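Speaker notes – Hotel linen reuse, Graltbridge session, May 13, 2024

Slide 1
Thank Drita Mladenović for the invitation. Say where Loreck is and that we run two small hotels there. Skip the company history if we start late.

Slide 2
Old routine: sheets and towels changed daily, whether the guest asked or not. The laundry contract with Vidmar was priced by weight. Pause on the bill.

Slide 3
What we changed in March. Towels on request, sheets every third night. Card on the pillow, then moved to the desk – guests were putting it on the floor with the cushions.

Slide 4
Staff side. Almost seven hours a week freed up per floor. We put that into mending and deep cleaning. Hours were not cut, so say this clearly. Someone always asks.

Slide 5
Complaints: two, both about the wording on the card. Read out the old wording, then the new. Colour stayed the same.

Slide 6
Still to sort out: long stays, and how Florkon records a skipped change. At the moment it shows up as a missed room.

Leave seven minutes for questions. Handouts are by the door.
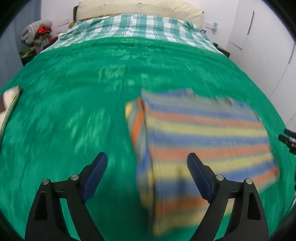 If the long-stay question comes up, offer to email the draft policy afterwards.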